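Lü 碗勺桌布资料集 README

搜索本站 请输入关键词 搜索

先说一声欢迎。您能点到这一页，多半是在找小碗、小勺或者桌布的记录，也可能是从别处的链接顺手拐进来的，哪种都好，请坐下慢慢看。说明写得有点长，我自己知道，每次修订都想删，删到最后又添回去几段，所以就这么长了。赶时间的话，可以只看“里面有什么”和“字段说明”这两节，其余的等泡上茶再读也不迟。

Lü 是一份关于桌面上小器物的文字资料集。我们记碗，记勺，记铺在它们底下的布，也记它们放在一起时的样子：碗口离布边多远，勺子搁在哪边，布上有没有旧渍，褶子是顺着的还是拱起来的。做饭摆桌的人每天都在和这些东西打交道，可真要找一份老老实实写下来的记录，却很难找到。市面上的器物目录喜欢写贵重的、成套的、有款识的，家里那只用了好多年的白碗是进不了目录的。我们就想给这样的碗留个位置。

当前版本的说明文字在6月14日改过一遍，主要是把桌布那一节重写了，又补了一些读者来信里提到的问题。数据表本身的结构没有动，以前写好的读取办法照样能用，不必担心。

里面有什么

整份资料共有 2,420 条记录。一条记录对应一次摆放，也就是某只碗、某把勺、某块布在某张桌子上的一次“在一起”。同一只碗可以出现在许多条记录里，今天配这块布，明天配那块布，都各算一条。

器物本身另有一张表，收了 700 只碗、200 把勺和 100 块布。有人写信问，为什么碗这么多，勺这么少。说来也没有什么讲究，碗是大家最愿意翻出来登记的东西，柜子一开，叠着的全是碗，勺子则往往混在抽屉里，和开瓶器、皮筋、过期的优惠券滚在一处，要一把一把拣出来，难免有人拣到一半就去做别的了。欢迎补勺。真的，特别欢迎补勺。

文件分成这么几份：

bowls.csv 碗的登记表
scoops.csv 勺的登记表，舀子也归在里面
cloths.csv 布的登记表
settings.csv 摆放记录，最大的一张，用编号和上面三张表相连
notes.txt 登记人随手写的话，没有固定格式，长短都有

最后这份 notes.txt 请不要当作附属品跳过去。资料集里最有意思的部分其实都在里面。有人写自家的碗是从外婆的灶台上拿来的，外婆说过碗底那圈磨痕是擀面杖压蒜压出来的；有人只写了三个字，“不好洗”。两种我们都原样留着，错别字也没有改。

字段说明

先说碗。碗的登记表里有编号、颜色、大小、形状、口沿、表面、备注这几栏。颜色请写您自己会怎么叫它，“白”“米白”“灰白”“牛奶放久了的白”都可以，我们另有一栏归并过的颜色，方便检索。大小只分大、中、小，判断的办法是看您会拿它盛什么：能盛一家人的汤，算大；盛一个人的饭或面，算中；盛蘸料、盐、泡发的木耳或者打散的一个鸡蛋，算小。用尺子量当然更准，早先我们也试过，可是同一只碗两个人量出来总不一样，一个量外沿，一个量内沿，来回写了好几封信，后来就改成现在这样了，至今没有人吵架。

形状一栏常见的写法有半球、斗笠、直筒、浅盘。半球形的小碗最多，底收得圆，用勺子沿着内壁刮一圈能刮得很干净，这也是许多人喜欢它的缘由。斗笠形的碗口大底小，看着轻盈，放在不平的布上要小心。直筒的多半是拿杯子当碗用，我们也收，备注里写明就行。

口沿写光边、卷边、花边或者有缺。有缺口的碗请一定不要因为不好意思就不登记，缺口朝哪边放，恰恰是摆桌的人最在意的事情之一。表面写亮光、哑光、粗糙。拿不准的时候，把碗端到窗边侧过来，看得见窗格倒影的算亮光，看不见的算哑光，摸着刮手的算粗糙。

勺的登记表和碗差不多，多了“柄”和“斗”两栏。柄写长、短或者看不到，斗写深、浅、圆、尖。“看不到”这个选项是后来加的，登记人常常是坐在饭桌旁边匆匆记下来的，勺柄被手握着、被别的东西挡着都很平常，与其猜，不如留着这一格。颜色同样按自己的叫法来写。深棕色的勺子在记录里特别多，而材质一栏却经常是空的，木头的、塑料的、椰壳的，上了年头以后隔着桌子看都差不多，没有拿在手里掂过，就请空着。

舀子和勺子怎么分，信箱里隔些日子就会有人来问。我们的办法很笨：您顺口叫它什么，它就是什么。表里有一栏“叫法”，专门记这个。同样一件东西，有的人家叫勺，有的人家叫瓢，有的叫调羹，还有一户一直管它叫“那个挖米的”，我们也照录了。

布的登记表最短，编号、颜色、厚薄、边、渍、褶，六栏，下面单独用一节来讲。

布这一节为什么写得特别细

老实讲，一开始我们没打算收布。第一版资料里只有碗和勺，摆放记录写的都是“桌上一只小碗，旁边一把勺”，自己读着也觉得清清爽爽。后来在 Mirkbridge 的活动室里做了一回登记日，大家带着家里的碗来，借用那边的长桌，桌上铺了一块很大的浅色布，碗放上去，有的稳稳当当，有的歪着，明明都是好碗。一位带孙女来的老先生蹲下去看了半天，说是布底下有个褶。把布抻平，碗就正了。

从那以后，布就单列一张表。

厚薄写厚、中、薄。薄布贴桌，碗放得稳，可是一拽就走；厚布不容易跑，可是边上垂下去的那一截有分量，会慢慢往下坠，半天工夫桌面上的布就偏了。边写收边、毛边、破边。毛边是原来就没有缝过，线头松松地散着；破边是用坏的、扯坏的。两者有时候难分，难分就写“毛或破”，这个写法在表里是合法的，读取的时候请留意。

渍这一栏我们最想请大家写得诚实一点。浅色的布，只要在桌上用过，早晚会有淡淡的印子，茶的、酱油的、锅底的，洗过几回之后颜色变浅，成了一片说不上来的褐色。登记的时候请写位置和深浅，来历知道就写，不知道就写“来历不明”。千万不要为了好看，特地换一块新布来登记。新布的记录我们已经有不少了，旧布的反而缺。

褶分平、浅褶、堆褶、掀起。平和浅褶好懂。堆褶是布在某一处拱成了一道一道的小山脊，多见于桌子的一头，往往是布比桌子长，多出来的部分没处去。掀起是指布有一片离开了桌面，底下看得见阴影。这四种对碗的影响不一样，堆褶旁边放碗，最好隔开一个手掌的宽度，掀起的那一片旁边也别放盛了汤的。

下面这一类摆法在 settings.csv 里归在“白碗浅布”名下：一只小白碗空着放在米白色的布上，前面一大片布是平的，中间有些淡褐色的印子，右边的布堆起来又翻起一角，碗的正上方是一件深棕色、圆圆的、像勺斗一样的东西，尖端低低地悬在碗口上头。光从左上方下来，碗的影子软软地落在右下边。
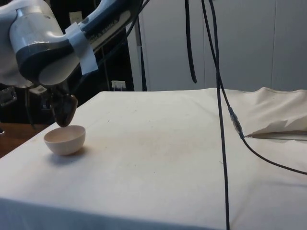
Dilani Munshi 在读者留言里写道，白碗放在米白布上最吃亏，吃饭的人一低头，只看见一片白，碗边在哪里要靠影子来认，她家的老人就因为这个把汤匙搁到了碗外头，后来她在碗底下垫了一块深色的小方巾，问题就没有了。她还说，我们的颜色栏应当多加一格，专门记碗和布是不是“分得开”。

这条意见我们很认真地讨论过，也采纳了。新加的那一栏叫“分得开”，填是、否或者看光。“看光”的意思是，光线斜着来的时候分得开，正上方打下来就分不开。白碗浅布这一类，大半都填的是“看光”。垫小方巾的办法也写进了 notes.txt，在她的名字下面，有兴趣的朋友可以去翻。随后又有几位读者接着说，用深色托盘也行，只是托盘放在有堆褶的布上会翘，得先把布理好。还有一位说自己就喜欢白上加白，看着心静，吃饭慢一点也无妨。都有道理，都留着。

怎么登记一次摆放

许多朋友看到表格会有点发怵，其实真的不难，照着做一遍就熟了。

把布铺上，不用特意熨。平常怎么铺就怎么铺，边垂下来多少都行，前面垂得多后面垂得少也没有关系，记下来即可。

把碗放上去，放在您平时会放的位置。松开手，看它自己稳不稳。稳，写稳；晃一下才停，写晃；停不下来或者歪着，写歪。

拿勺来。勺可以放在布上，可以靠在碗沿，可以放在碗里，也可以正悬在碗口上方准备舀或者准备倒。四种位置在表里分别叫“平放”“靠沿”“入碗”“悬口”。悬口这一种，请注意写一下勺底离碗口高不高，高、低、贴着，三选一。舀盐舀糖的人会知道这有多要紧，勺抬得高，细末子就落得满布都是，第二天布上便多一个新印子。

看碗里。空就写空，有东西就写是什么。写空碗不必觉得可惜，空碗的记录很有用处，内壁的颜色、光落在里面的深浅，只有空着的时候才看得清楚。

看影子。影子落在哪一侧，软还是硬。这一栏有些人觉得多余，可是前面说的“分得开”与否，差不多全靠它。厨房里只有一盏顶灯的人家，影子都缩在碗脚底下；靠窗的桌子，影子会拖出去老长一截。

写备注。想写多少写多少。

整个过程做下来，比洗一只碗的工夫长不了多少。有几位登记人养成了习惯，每顿饭前记一条，记着记着连自己换季换桌布的规律都看出来了，九月前后浅布收起来，深布拿出来，年年如此，自己以前都没留意过。

编号的规矩

碗以 W 开头，勺以 S 开头，布以 B 开头，摆放以 L 开头，后面跟着数字，不补零。编号一经发出就不再改，碗打碎了也不收回，只在状态栏里写“已碎”。有人建议把碎了的碗从表里拿掉，我们舍不得，而且好些摆放记录还连着它呢，拿掉了那些记录就断了线。

一套碗里有好几只长得一模一样的，请各给各的编号，哪怕您自己也分不清哪只是哪只。分不清的时候，可以在碗底贴一小块胶布写上号。胶布贴久了边会翘，沾水以后更容易掉，换新的就好，号别换错。曾经有一户人家六只碗的胶布全洗掉了，只好重新随缘贴了一遍，备注里写的是“可能全错”，我们觉得这样写非常好。

标签是用 Hustix 打的，那是我们自己写的一个小工具，放在同一个仓库的 tools 目录下。它做的事情很少，读一张表，排成一页一页的小格子，打印出来剪开就能用。中文、拼音和带两点的字母都能正常显示，Lü 的那个 ü 早先会变成方块，现在好了。

颜色归并

登记人写的颜色五花八门，光是白这一类就够看一阵子的：白、纯白、奶白、米白、豆浆白、瓷白、灰白、旧白、洗多了的白。为了检索方便，我们把它们归成几个大类，另存一栏，原来的写法一个字都不动。

归并的时候有两条难处，想跟使用的人讲清楚。头一条，米白和浅黄之间没有界线，我们是几个人坐在一张桌子旁边，拿着登记人寄来的描述逐条念，念完举手，多数人觉得还是白就归白。换一拨人来，结果肯定会有些出入。另一条，布的颜色在不同的光底下差得很远，同一块布早上登记是米白，晚上登记成了浅黄，表里就有这样的例子，编号相同，颜色不同，请不要当成错误去改它。

深色这边，棕、深棕、黑棕、黑也很难分。表面亮的勺子会反光，亮的地方看着浅，背光的地方看着近乎黑。我们的做法是按背光和受光之间那一片来定，定不下来就写“深”。

适合拿来做什么

摆桌的时候找个参考，自然是最直接的用法。想知道小号半球碗配薄布稳不稳，到 settings.csv 里一筛就有，底下还连着登记人的备注。

教孩子认识家里的东西也很合适。有位幼儿园的老师把器物表打印出来，让孩子们回家对着柜子找，找到一样画一个圈，第二天来讲自己家的碗叫什么名字。收上来的叫法有好多是我们没听过的，后来都补进了“叫法”一栏。

写文章、画画、做陶的朋友也时常来借用。做陶的人尤其爱看口沿和底的记录，谁家的碗在布上晃，谁家的不晃，底足怎么收的，他们一看就明白，有时候还会反过来写信教我们。

不大适合拿来做什么

请不要拿它估价。表里没有价钱，也没有年代，登记人说是“老碗”的，多半是说在他家里待得久。

也请不要拿它推断各地人家用碗的习惯。登记的人大多住得离 Mirkbridge 不远，又都是肯花工夫填表的性子，偏得厉害。浅色布、小碗、圆底这几样都明显偏多，筷子、盘子、杯子则干脆没有收。有朋友问以后会不会收盘子，目前的人手顾不过来，先把勺子补齐再说吧。

还有一件小事，渍的那一栏不能用来判断怎么洗。我们只记印子在哪里、深还是浅，怎么除掉，表里没有答案。notes.txt 里倒是有各家的土办法，小苏打、淘米水、太阳晒，说法互相打架，请您自行斟酌，拿不准就先在布角上试一小块。

已知的毛病

早期的摆放记录没有布的编号，布那一栏是空的，那时候还没有布的表。我们写信去问过登记人，补回来一部分，剩下的恐怕补不回来了。

“稳、晃、歪”一栏的标准前后有变化。最早只有稳和不稳两档，改成三档的时候，把原来的不稳统统归进了“晃”，里面肯定混着该写“歪”的。

勺的大小没有统一标准。碗有盛什么东西的办法可以参照，勺却没有想出同样好用的来。有人提议按能不能放进嘴里来分，试了一下，发现各人的嘴也不一样大，于是搁下了。有好主意请来信。

Devex 的镜像站更新得比这里慢，如果您在那边下载的文件里没有“分得开”这一栏，说明还是旧的，回到这边再取一次即可。两边的编号是一致的，已经做好的笔记不会作废。

备注里有少量重复的段落，是合并文件的时候多粘了一遍。看得见的已经删了，没看见的还在里面。

读取时的小提醒

文件都是 UTF-8 编码，用逗号分隔，备注里如果本来就有逗号，会用引号括起来。用电子表格软件直接打开时，中文偶尔会变成乱码，改用“导入”，编码选 UTF-8，就能正常看了。

空格子表示没有记，写着“无”的格子表示看过了，确实没有。两者意思差得很远，请别合到一起。比方说渍那一栏，空着，是登记人没填；写“无”，是他翻过来倒过去看了，布上干干净净。

“看光”“毛或破”“深”“可能全错”这些拿不定的写法，都是有意保留的。如果您的用途需要干脆的是或否，可以自己另存一份来处理，处理的办法最好在您的文档里也写一句，后来的人好对得上。

settings.csv 里有一列叫“同桌”，填的是同一张桌子上同一时间的其他摆放编号。一张桌子上摆了好几只碗的，靠这一列串起来。独自一只碗的，就空着。

参与登记

谁都可以来。不需要成套的餐具，也不需要好看的桌子，一只碗、一块布就能开始，勺子下回再补也行。把填好的表发到仓库的收件目录，或者写在纸上寄到 Mirkbridge 活动室，信封上注明“碗勺登记”，有人会替您录进去。纸上写的字请稍微大一点，录入的几位眼睛都不算好。

头一次寄来的记录，我们会回一封信，把看不明白的地方问一问。请别把这当成挑错。常问的不过是“您说的小碗，是盛饭的还是盛蘸料的”，或者“布右边那一片，是拱着还是掀起来了”。您照实答一句，我们照实记一笔。

改别人的记录之前，请先和登记人打个招呼。改自己的随时都可以，在备注末尾添一句改了什么就好。

使用与引用

文字和表格可以自由使用、转载、修改，注明出自“Lü 碗勺桌布资料集”即可，愿意的话再附上用到的编号。登记人的姓名只在本人同意时才显示，没有写名字的记录，请不要去打听是谁家的碗。

若是做成了小册子、课堂练习或者别的什么，方便时寄一份来，活动室门边有个架子，专门放大家寄回来的东西。架子最下面一层还空着，勺子的登记表也还缺人填，有空的朋友可以先从自家抽屉开始。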